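From: Plemavdale Potluck List
Date: May 18, 2026
Subject: Re: paper plates, again (and the bean incident)

Hi all,

Catching up on the list tonight with my feet up, so forgive me if I wander. I'm copying in the bit I'm answering so you don't have to scroll back through everything about the parking:

> We're down to the dregs in the supply cupboard and I need to put an order
> in before the summer suppers. Last time we bought the thin white ones and
> people were doubling and tripling them up, so did we save anything at all?
> Does anyone have opinions on paper plates? I'd also like to know whether
> we want bowls this year, or if we just tell people to bring their own for
> chili.

Do I have opinions on paper plates! I have bought them for the Plemavdale suppers for 12 years and I could talk about them all day.

First, the thin ones. Please, no more thin ones. I was standing right there in November when the baked beans went through one and onto the good tablecloth, the one that came back from Bragança in somebody's suitcase, and I still think about it. The stain is mostly out. If you sit at the far end you can put the bread basket over it.

What I'd get is the heavier kind with a fluted edge. The little folds around the outside stiffen the whole plate, so you can carry it one-handed with a cup in the other hand and not have the potato salad slide down your wrist. I like a cream one with a dark brown rim too. They look a bit dressed up on a table, and they go with the brown napkins (we have 200 of those left, in the box marked Pania, under the string lights). But if the plain ones are cheaper in the same weight, get the plain ones, I won't sulk.

Now, separating them. Heavy plates stick together in the stack much worse than you'd expect, and with a line of hungry people everybody takes two and doesn't notice until they sit down. That's where your doubling up comes from, at least some of it! Before the doors open, I pull the stack apart and fan the plates out a bit along the table so each one has an edge showing. It takes hardly any time and it's a nice job for a kid who wants to help. Hold each one by the two sides, not by the rim nearest you, or you'll put a crease in it.

On bowls - I'd say yes, but only for the chili night. People do not bring their own. We asked them to the year before last and I ended up ladling chili into coffee mugs.

As for how many, the Sirnico warehouse place will try to sell you the carton of 3000 because the price per plate looks so good. Don't do it. We did that once and the last of them got damp in the cupboard and smelled like the mop. Two smaller cartons, one now and one after the summer, and keep them on the top shelf in their wrapping. Once a sleeve is open I slip it into a big zip bag, and that has been enough to keep the dust and the ants off.

Oh, and whoever borrowed the long serving spoons, they're wanted back. There were 2 and they live in the blue drawer.

I can pick up the order if someone else has the cupboard key. Mine has gone wherever keys go.

See you all at the next one, I'm bringing the lemon thing again.
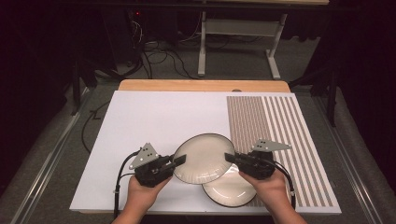

Can leftover paper plates go in the compost?

Plain uncoated ones can, torn up small, even with a bit of food on them. Anything with a shiny or plastic lining goes in the trash, so check the wrapper before you toss it.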